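竹席上的保养

Weltora的维护规程写在一张塑封纸上，第一条是断开上位机，第二条是找一个平面。屋里能用的平面只剩床，于是0045号夹爪就在竹席旁边做保养。

一、交接

上一班留下的记录只有一行：“2021年4月29日，闭合不到位，余隙待查。”没有数值，也没有写哪一侧。她把这行字读了两遍，戴好口罩，先查线缆。线从左侧护轨旁走，规程要求弯折处不得压在指座下面。床上的人没有起来，腿伸着，问还要多久。她说规程给的是30分钟。 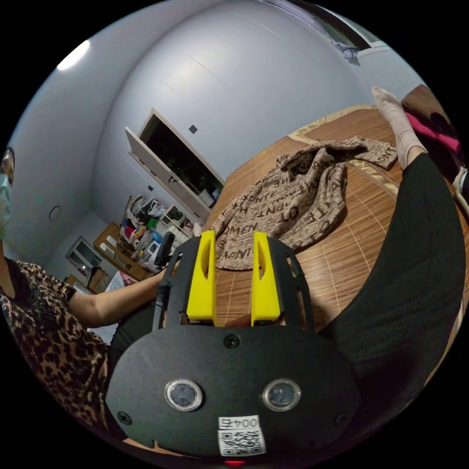
0045号，黄色指片，左侧走线。 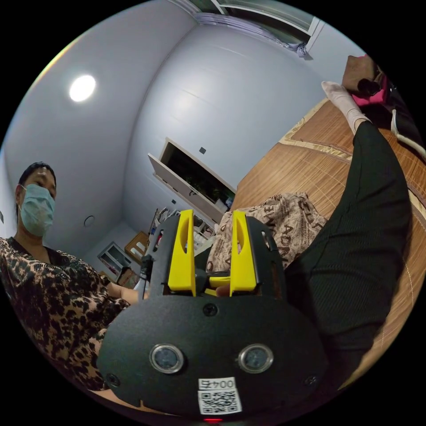 二、指片

黄色指片是Dritton的打印件，标称寿命96小时，备件袋里还有一副。她松开左指的固定螺钉，退半圈，推到底，再拧回去。右指照做。螺钉旋具是Gravance的，扭矩刻度停在70，规程上写的是90。她翻到背面，找到一行更正：塑料件按70执行，12月起生效。

她没有改刻度。

三、复位

红色指示灯一直亮着。规程对红灯有三种解释，分别对应待机、未标定和通信中断，颜色相同，区别在闪烁。灯不闪，按待机处理。她手动开合一次，指片平行，余隙消失。第二次开合，余隙回来了，在左侧。

“修好了？”床上的人问。

“第一次好了。”

她把左指重新拆下，对着顶灯看槽口内壁，有一道很浅的台阶，是打印层错位。换上备件，开合，再开合。记录栏要求填写故障原因，可选项由Mamani拟定，里面没有“层错位”，最接近的是“其他”。她勾了“其他”，在后面补上：左指，已更换，备件余右指一片。

床上的人把腿挪开，竹席响了一下。她接回上位机，等标定程序启动。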